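Vuldale 实验室开放新一批古菌转录组数据，我来讲讲这件事的来龙去脉

2018年6月23日

大家好，我是 Úna Kavanagh，在 Vuldale 负责微生物组学这一块。公关同事本来替我写好了一份很标准的新闻稿，标题长得要换两行，我读了两遍，觉得还是自己来写比较痛快（他们最后也同意了，条件是我必须把下载说明放进去，放心，在后面）。

先说正事：从今天起，我们和 Josier 生物信息团队合作完成的盐湖古菌小RNA数据集正式对外开放，名字叫 Kendetti。里面一共收录了199个候选小RNA，来自7个菌株，每个菌株都在5种培养条件下测过序。所有原始读段、比对结果、注释表格和分析脚本都可以免费下载，学术用途不用申请，商业用途给我们写封邮件就行。

为什么要做小RNA呢？做细菌的朋友对这个题目应该很熟了，大肠杆菌里的小RNA研究了那么多年，靶标、伴侣蛋白、降解途径，一篇一篇文章堆起来，教科书都能写一章。古菌这边就冷清得多。我读博士的时候想查一个嗜盐菌里的非编码转录本，翻来翻去只能找到一张补充材料里的表格，坐标还是按旧版基因组写的，换算起来要命。从那时候起我就想，总得有人把这些东西好好整理一遍吧！没想到最后这个人里面有我。

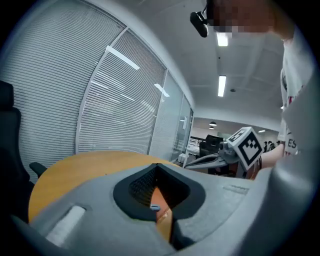 项目真正动起来是在前年的10月。当时我们手上只有两个菌株的数据，建库方法也不统一，一半是按片段大小筛的，一半没有筛，合在一起看简直是灾难。Josier 那边的同事很客气，看完之后只回了一句“建议重做”。于是我们就重做了。新的流程里，每份总RNA都分成两管，一管用核酸外切酶处理，把带单磷酸的加工片段去掉，富集真正的初级转录本；另一管不处理，作为对照。两管一比，转录起始位点就清楚多了，哪些是独立转录的小RNA，哪些只是从长转录本上切下来的碎片，心里也有了底。

说到碎片，我必须多讲几句，这是整个项目里吵得最凶的地方。有些同事认为，凡是从mRNA的3'端加工出来的片段，都不该算进小RNA目录，不然数字会虚高。我的看法不太一样：细菌里已经有不少例子说明，3'端来源的小RNA照样可以有功能，凭什么古菌就不行？最后我们折中了一下，全部保留，但在注释表里单开一列，标明来源类型：基因间区、反义、5'端、3'端，用户可以自己筛。你要严格就严格一点，要宽松就宽松一点，谁也不必迁就谁。

还有一件事想提醒大家，候选就是候选。我们对每一条都看了三次生物学重复里的表达情况，也检查了上游有没有像样的启动子元件，不过做过Northern杂交验证的目前只是其中一小部分。表格里有一列叫“验证状态”，请一定看一眼再下结论。之前内测的时候，有位老师拿着一条没验证过的反义转录本兴冲冲地来找我谈机制，我实在不忍心，可也只能劝他先跑一张胶。

培养条件是怎么选的，也有人来问过。我们选了标准盐度、低盐、高温、氧限制和稳定期这几种，都是嗜盐古菌在野外多多少少会碰上的日子。低盐那一组最难伺候，盐一降下来细胞就容易裂，收样的动作必须快，稀释用的溶液也要一点一点地加。我带的几个学生为此在冰盒旁边守过好几个通宵，这里要大声谢谢他们！辛苦归辛苦，低盐组的数据也是我个人最喜欢的，好几条平时几乎看不到的转录本，在这组里一下子冒了出来，做差异表达图的时候整间办公室都凑过来看。

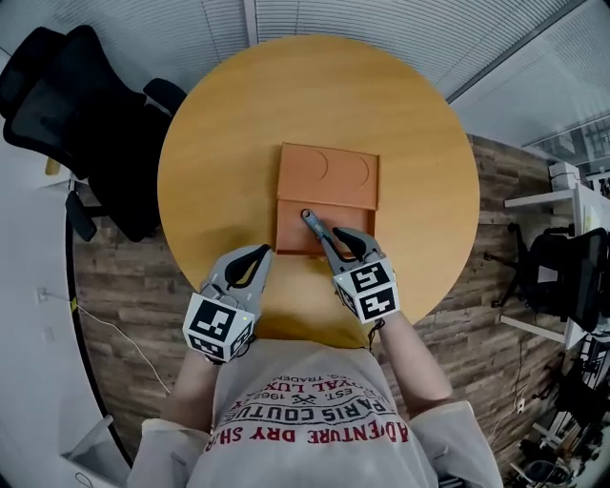

分析这部分主要是 Josier 的功劳。他们写了一套叫 Kwak 的流程，从去接头、比对、峰识别一直到靶标预测，全都串在一起。我自己是做湿实验出身的，命令行用得磕磕绊绊，第一次拿到的版本装了一下午没装上（缺一个库，又缺一个库）。后来他们重新打包，现在在普通的Linux工作站上装起来已经很顺了，配置文件也有中文注释。要是你手上有自己的古菌数据，只要基因组和注释文件齐全，改一改路径就能跑。细菌数据理论上也可以，不过启动子模型那一步要换掉，古菌的TATA框和BRE元件跟细菌的-10、-35区完全是两回事，直接套用出来的结果没法看。

靶标预测我得泼一点冷水。现有的算法大多是拿细菌数据调出来的，默认小RNA和靶标mRNA的翻译起始区配对，而很多嗜盐古菌的mRNA根本没有5'非翻译区，起始密码子几乎顶着转录起点，那还配什么对呢？Kwak 里我们把搜索范围放宽到了整个编码区和3'非翻译区，假阳性自然也跟着上来了。所以预测分数请当成线索来用，别当成结论。我们自己也在补实验，手头正在做几个缺失株，表型出来以后会随下一版一起更新。

再讲讲命名。古菌小RNA的命名一直比较乱，同一条转录本在不同文章里有两三个名字很常见。Kendetti 里给每一条都编了固定编号，以后版本更新只增加、不改号；凡是文献里报道过的，旧名字也列在别名栏里，用哪个名字搜都能搜到。如果你发现自己发表过的名字漏掉了，请马上告诉我，我会补上，也会在更新记录里注明是谁指出来的。

下载方法（公关同事，我没有忘！）：登录 Vuldale 网站，进入“数据资源”栏目，选择 Kendetti，里面分成原始数据、注释表格和浏览器轨道文件几个文件夹。原始数据体积很大，建议先下注释表格看看是不是自己需要的再说。Kwak 的安装包和说明书放在同一个页面上，使用中遇到报错，请把日志文件整个发过来，只发一张截图的话我们真的猜不出来。

引用方面，文章目前还在审稿，正式发表之前请引用数据集名称和版本号。接下来我们打算每年更新一次，下一版的重点是RNA结合蛋白的共沉淀数据，尤其是Lsm蛋白，这家伙在古菌里到底跟哪些RNA打交道，我已经好奇很多年了。愿意提供菌株或者一起做验证的课题组，欢迎来信聊聊，小实验室也完全没关系，我们自己当初也就是一台离心机加一台老PCR仪起家的。

关于 Vuldale：Vuldale 是一家专注于极端环境微生物的独立研究机构，研究方向包括古菌转录调控、微生物生态和基因组注释。

关于 Josier：Josier 为生命科学课题组提供测序数据分析与软件开发服务，是 Kwak 流程的开发方和维护方。

媒体与合作联系人：Úna Kavanagh，Vuldale 微生物组学组。来信请在标题里写明“Kendetti”，这样不会被淹没在试剂广告里。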